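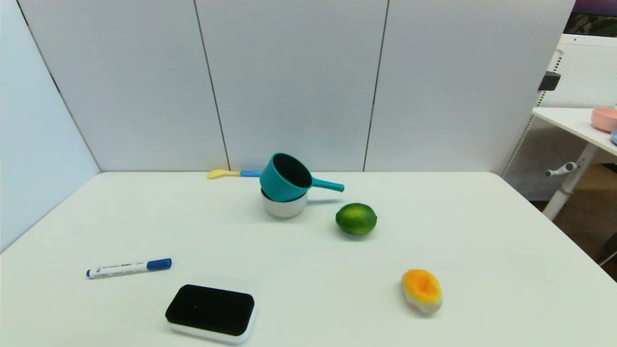

Jescombe Supper Trail returns with 50 kitchens and a brand new recipe book

10/12/22

Jescombe is cooking again! The Jescombe Supper Trail, the town's much-loved evening of home cooking and open doors, is coming back for another year, and this time 50 home kitchens have put their names down to take part. It is the biggest list the Trail has ever had, and the organisers are thrilled.

If you haven't come across it before, the idea is a simple one. Cooks in Jescombe and the villages along the Zindley road each make one dish, and make plenty of it. Visitors pick up a map, choose a route and wander from door to door with a bowl and a spoon. You might start with leek and potato soup on Mill Rise, carry on to a chickpea stew behind the chapel and finish with somebody's grandmother's apple cake (last year there were four apple cakes, and every one of them had its loyal supporters).

Tickets for last year's Trail ran out in 9 days. This year there are 800, with two start times so that the lanes don't get too crowded early on. The first group sets off at half past four, which should suit families with small children, and the second leaves at six. Both begin at Amaral Hall, where there will be hot drinks, a coat rail and a big table of spare bowls for anyone who comes without one.

"I moved here knowing one person, and the Trail was how I met the rest of my street," said Ottar Ljungberg, who started the event and still draws the map by hand. "I stood in a stranger's porch eating dumplings in the rain and we talked for so long that I missed the puddings completely. I'm still a bit cross about the puddings. What I love is that people cook what they would cook anyway. We've never asked for anything fancy and I hope we never will. If you make a good pan of lentils, we want your lentils!"

New for this year is the Jescombe Supper Book, a collection of recipes sent in by Trail cooks past and present. It has been put together over the summer and printed by Jemach, the small press on Station Lane, who have done a lovely job with some very splashed and crumpled bits of paper. Several recipes are printed in the cook's own handwriting. One gives its oven temperature only as "my oven, quite high", and after a good deal of discussion it has been left just as it was. The book will be on sale at Amaral Hall on the night and at the Jemach shop afterwards.

There is more for younger cooks too. The Little Pans route is a shorter loop of stops close to the hall, all on the flat and all with a children's portion, and at three of them the cooking has been done by children with a grown-up standing by. Expect cheese scones, tomato pasta and a bean chilli that its makers, aged eight and ten, describe as "medium". Back at the hall there will be bread dough to knead and shape, and loaves can be taken home to bake.

Every kitchen on the map will show a card by the door listing what is in the dish, including the main allergens. Dishes without meat are marked with a green leaf, and there are more of these than ever. Several stops have steps or narrow paths, so the map also shows which ones can be reached easily with a wheelchair or a pushchair. Anyone who would like help planning a route is very welcome to ask at the hall before setting off.

Money from tickets goes towards the free winter lunches at Amaral Hall, which run from the first frosts until Easter and are open to anyone at all. Last winter the lunches outgrew the hall's old cooker more than once, and a new one is next on the wish list.

Tickets cost £2 for children and £9 for adults, and cover a portion at every stop on your route. They can be bought at Amaral Hall, at the Jemach shop and from the post office in Zindley. Please bring a bowl, a spoon and a torch, and wear shoes that don't mind mud.

For more details, or to arrange a visit to one of the kitchens while the cooking is under way, please contact Ottar Ljungberg at Amaral Hall, Jescombe.

ENDS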